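Wie eine Wunde heilt

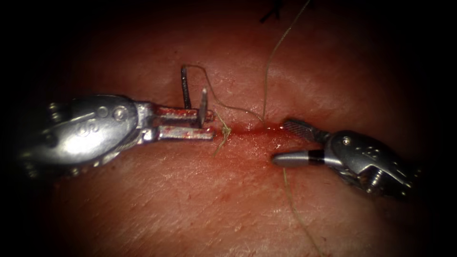 Deine Haut ist das größte Organ deines Körpers. Sie hält Schmutz und Krankheitserreger draußen und Wasser drinnen. Wenn du dich schneidest oder auf den Asphalt fällst, hat diese Hülle ein Loch. Dein Körper fängt sofort an, es zu schließen.

Erst kommt das Blut
In der Haut liegen viele winzige Adern. Werden sie verletzt, tritt Blut aus. Das Blut spült einen Teil des Schmutzes heraus. Dann ziehen sich die Adern zusammen, und es fließt weniger nach.

Die Blutplättchen
Im Blut schwimmen kleine Teilchen, die Blutplättchen heißen. An der Wunde bleiben sie hängen und kleben aneinander. Dazu bilden sich dünne Fäden aus einem Stoff namens Fibrin. Die Fäden legen sich wie ein Netz über das Loch und fangen auch rote Blutkörperchen ein. Wenn das Netz an der Luft trocknet, wird daraus Schorf.

Die Aufräumer
Rund um die Wunde wird die Haut oft rot, warm und etwas dick. Dort fließt jetzt mehr Blut hin und bringt weiße Blutkörperchen mit. Sie fressen Bakterien und abgestorbene Zellen. Das kann ein bisschen pochen.

Neue Haut
Unter dem Schorf teilen sich die Hautzellen. Aus einer werden zwei, aus zwei werden vier. Sie wandern vom Rand zur Mitte, bis die Lücke zu ist. Viele kleine Schrammen sind nach 7 bis 10 Tagen verheilt. Der Schorf fällt dann von selbst ab. Wer vorher daran kratzt, reißt die Wunde wieder auf.

Warum manche Wunden genäht werden
Bei einem tiefen Schnitt liegen die Ränder manchmal zu weit auseinander. Eine Ärztin oder ein Arzt zieht sie dann mit Nadel und Faden zusammen. Vorher wird die Stelle meistens betäubt. Für manche kleinen Schnitte reicht auch Hautkleber oder ein schmaler Klebestreifen.

Was du tun kannst
Sag einem Erwachsenen Bescheid. Wasch dir die Hände, bevor du die Wunde anfasst. Schmutz spülst du mit sauberem Wasser ab, danach kommt ein Pflaster darauf. Wenn es stark blutet, drückt man ein sauberes Tuch fest auf die Stelle und holt Hilfe. Die Notrufnummer ist 112.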